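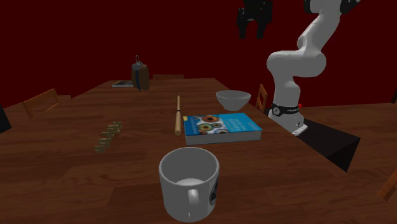

The simulated dining table used in Skalia's grasp testing, with the arm at its side.

Okum pauses release of Wyss 2.0 gripper update after fault found in simulation

Okum has put its Wyss 2.0 gripper control update on hold after a fault was identified during simulated household trials in March. The fault affects how the software responds when an object tips while the gripper fingers are near it.

No physical arms were involved in the trials, and no customer sites have received the update. Arms running earlier versions of Wyss are not affected and can stay in service.

The trials were run in Skalia, Okum's simulation program, which places an arm at a table with ordinary items such as a mug, a bowl, a book and a kettle. Of 2000 simulated grasps, 66 were logged with the fault. In each of those runs the controller recorded a secure grip when the object had already gone over, and the next movement command was issued without a new position check.

On a real arm, this could lead to dropped or broken items, or to the fingers pushing against an object the software believes it is holding. Okum has classed the fault as a safety matter and will treat it that way until the repair has been independently checked.

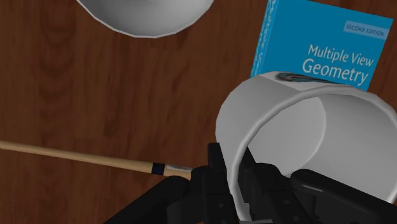

Gripper fingers at the mouth of a tipped mug in a Skalia render.

Early analysis points to a timing error introduced when the grip-sensing routine was rewritten. Open-topped objects with a handle accounted for most of the logged cases. Thin items, including wooden sticks, accounted for 19.

Flamura, the outside testing firm that reviews Okum's safety releases, has been given the full logs and will rerun the trials on the corrected software. A further 478 grasps have been added to the test program to cover objects lying on their side and objects in contact with one another.

Okum has also changed its release procedure. A mismatch between the recorded grip and the object's position will now stop a test run immediately. Previously it was written to the log and the run continued.

A new release date will be set once Flamura's report is complete. Customers enrolled in the early access program do not need to take any action and will be contacted by their usual service centre.

Media and customer enquiries can be directed to the Okum communications office.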